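Panden Undergraduate Research Meeting

The Panden Undergraduate Research Meeting, usually shortened to Panden, is a yearly gathering at which college students present scientific work to one another and to a smaller number of professors, who are there to ask what the error bars mean. It is held each February in Klinhom and is open to students in any branch of science or engineering, a rule that has survived several attempts to define "engineering."

History

The meeting was started by the chemist Jaruwan Pongsiri, who had noticed that students at small colleges did a good deal of laboratory work and then told only their roommates about it. The first gathering took place in a dining hall. Posters were taped to the serving counter, and lunch was late. Pongsiri led the meeting for its first nine years and wrote its bylaws, most of which concern tape.

She was followed by Jaruwan Thongsuk, a biologist and no relation, although mail for one has regularly reached the other. Thongsuk moved the event to the Plulladell Hall, introduced travel grants for students from schools without research budgets, and dropped the requirement that abstracts be submitted by fax. Attendance at the most recent meeting was 1146, a figure that includes exhibitors and, according to the printed report, "guests of the buffet."

Program

Panden runs for two days. The first is given over to posters, arranged by abstract number instead of by field, so that a study of frog calls may stand next to one on concrete. Pongsiri defended this arrangement as a cure for early specialization. Critics have described it as a cure for finding anything.

The second day is reserved for short talks, a graduate school fair and a mentoring lunch. Speakers are given nine minutes, enforced by a bell. Prizes are awarded in each section, along with the Jena Cup, which goes to the best account of an experiment that failed. Competition for the cup is fierce — in some years it has drawn more entries than the physics section.

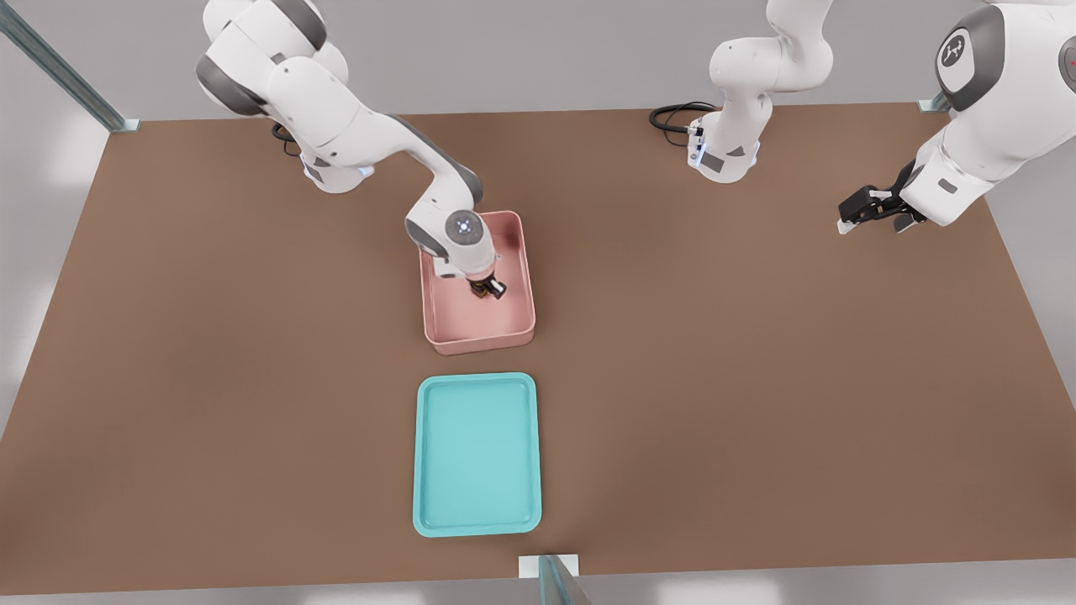 Computer-rendered scene with two white robot arms, a pink bin and a light-teal tray.

Reception

Former participants tend to speak warmly of the meeting and less warmly of the chairs. A survey of alumni found that many had gone on to doctoral study, though its authors admitted that the forms had been handed out at a doctoral program. Faculty opinion is divided mainly over the bell.

The abstracts are published in a single volume after each meeting. The volume has no index.

See also

Jena Cup
Plulladell Hall
Poster session

This page was last edited on 2024-01-10.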